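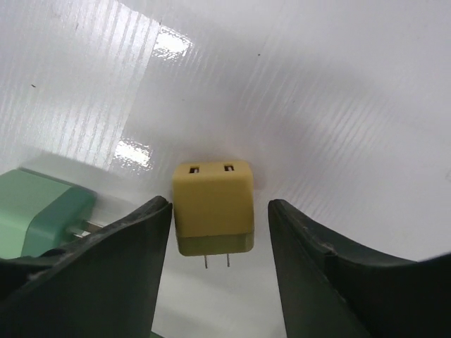 Yellow power adapter with two USB ports

Lenilcombe Community Library
Digital Access Program – second progress report to the Remier Fund
Aug 26, 2025

Prepared by Ihor Kushnir, Program Manager

Purpose of this report

This report covers the second stage of the Digital Access Program, under which library members may borrow a tablet and a mobile internet connection for up to six weeks. It sets out progress against the funding agreement, spending to date and matters on which we seek the Fund's advice.

Loans and membership

All 100 tablets purchased under the grant are now catalogued and available for loan. Members borrowed them 233 times during the reporting period. Demand was strongest at the Derkach Street branch, where a waiting list was opened in the second week and remains in place. Loans from the main library were steadier, with most borrowers renewing once.

Two tablets have not been returned. Letters have been sent to the borrowers concerned, and replacement costs will be met from the library's own operating budget if the items are not recovered.

Borrowers told branch staff that they used the tablets mainly for rental applications, medical appointments and keeping in touch with family overseas. Several asked for a longer loan period during school holidays. We have not changed the period at this stage, as doing so would lengthen the wait at Derkach Street.

Chargers and accessories

The funding agreement allows small accessories to be replaced from the equipment line. Chargers and cables are the items most often missing when a tablet comes back, and checking them in has taken more staff time than we had planned for. From September, each charger will be labelled with the number of its tablet and recorded separately in the catalogue. 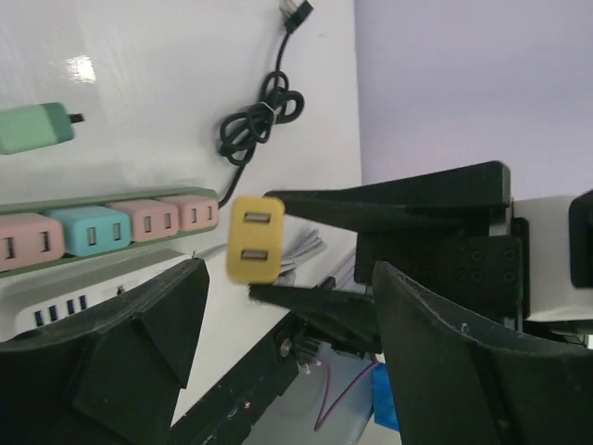
Charging adapter, with a bundled cable behind

Training sessions

Kenta Nishimura joined the program as Digital Skills Officer and has delivered six group sessions on email, passwords and online forms. Attendance at the evening sessions was lower than at those held in the morning – a pattern we also reported in the first stage. The remaining evening sessions will be moved to Saturday mornings, subject to room bookings.

Booking system

The move to the Jotever booking system is behind schedule. Member records have been transferred, but reminder messages are not yet being sent and staff continue to telephone borrowers when a loan is due. The supplier has undertaken to correct the fault before the next reporting date.

Spending

Equipment spending is within budget. Staffing is slightly under budget owing to the later start of the Digital Skills Officer. We request approval to carry the unspent staffing amount into the final stage and apply it to additional sessions at Derkach Street.

Next report

The final report will include the borrower survey results and audited accounts. The survey opens to members in September.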